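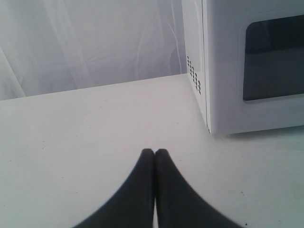
4. Descaling and water hardness settings

This section applies to the Vunberg countertop water boiler with firmware 2 or later. For plumbed-in units, see section 7.

4.1 When to descale

The boiler keeps a running total of the water it has heated. When the total reaches the limit for the hardness setting in use, the SCALE light shows steady amber. The boiler can still be used at this stage. If no cycle is run within a further 30 litres, the light flashes and the heater is limited to 68 °C until descaling is complete.

The total is held in memory when the unit is unplugged. It is cleared only by a completed descaling cycle (4.3) or by a service reset.

4.2 Setting the water hardness

The factory setting is H3 (hard). Check the local figure with your water supplier or use the test strip in the accessory bag.

1. Switch the boiler on and wait for the READY light.
2. Hold TEMP and LOCK together until the display shows H and a number.
3. Press TEMP to step through H1 (soft), H2 (medium), H3 (hard) and H4 (very hard).
4. Press LOCK to store the setting. The display returns to the water temperature.

If no key is pressed for 24 seconds the display returns to normal and the old setting is kept.

Note: Changing the hardness setting does not clear the running total. If you move from H2 to H4, the SCALE light may come on at once.

Note: Where a softener or a Flasier filter jug is used, test the water after treatment and set the boiler to that result.

4.3 Running a descaling cycle

You will need one sachet of citric acid descaler, a jug holding at least 1000 ml, and a heatproof bowl for the outlet. Do not use vinegar. It attacks the outlet seal and the damage is not covered by the guarantee.

CAUTION: Hot liquid leaves the outlet during this procedure. Keep hands clear and keep children away until END is displayed.

1. Switch off at the wall and let the boiler cool until the casing is no longer warm.
2. Remove the lid and lift out the mesh filter. Rinse the filter under the tap and set it aside.
3. Empty the tank. Tip the boiler towards the spout only. Water must not run over the base.
4. Dissolve the sachet in 1000 ml of cold water and stir until clear.
5. Pour the solution into the tank. Do not refit the mesh filter.
6. Close the lid and place the bowl under the outlet.
7. Switch on at the wall. Hold LOCK until dE is displayed, then release.
8. Press TEMP to start. The cycle takes 30 minutes and includes two rest periods when the pump is silent.
9. When rI is displayed, empty the bowl, fill the tank with fresh cold water to the MAX line and press TEMP.
10. Repeat step 9 when rI is displayed a second time.
11. When END is displayed, switch off, empty the tank and refit the mesh filter.

Draw off and discard one full cup before using the boiler for drinks.

If the cycle is interrupted by a power cut, the display shows dE when power returns. Drain the tank and start again from step 4 with a new sachet.

4.4 Faults during descaling

E2: Tank level too low. Top up with cold water and press TEMP.
E5: Lid not closed. Check that the mesh filter is not trapped under the rim.
E6: Flow blocked. Switch off, allow to cool, and clear the outlet with the nylon brush. If E6 returns, stop using the boiler and contact the service desk.

Do not push wire or a skewer into the outlet.

4.5 Descaler and spare parts

Sachets are sold in packs of four. Quote the part code on the rating plate when ordering a mesh filter or outlet seal, as the parts for the June revision are a different diameter.

Section revised by B. Filali. Checked by M. Paewai.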